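Lemness Community Garden > Meetings > Minutes > November

Minutes of the Lemness seed swap planning meeting

We started at 7 p.m. with a really good turnout, and the kettle was on before anyone had their coat off!

Minutes from last time were approved with one fix: the bean seed came from Kerico Nursery, not from Bisht Farm.

Seed swap. The hall is booked from 2 p.m. and we have 40 tables promised, a record for us. Sneha Sisodia has packed 2000 paper envelopes of seed over the fall (yes, 2000) and got a big round of applause. Tomatoes, runner beans and marigolds are all well covered. We could still use squash, and any flower that does well in shade.

Labels. Everyone loved the new ones. Name of the plant, year saved, and a line for notes, so growers can pass on what they learned. Agreed to print more. 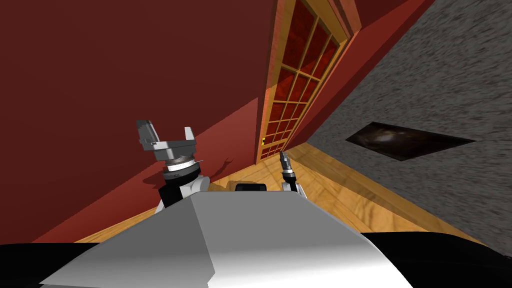 Sneha asked that people please write the year on every packet, even when they're sure they'll remember, as last spring's leek seed was three years old and hardly any of it came up. Agreed by all.

Orier Lane beds. The garlic is in and 14 new raised beds are ready for spring. So exciting to see that corner come to life! Compost delivery still to be arranged.

Any other business. A request for a beginners' table at the swap, with easy seeds for kids. Lots of support for this one. Sneha will put together a short list of what to offer.

Meeting closed at 8:40 p.m.

3 comments | 14 shares

Contact us | © Lemness Community Garden | Back to top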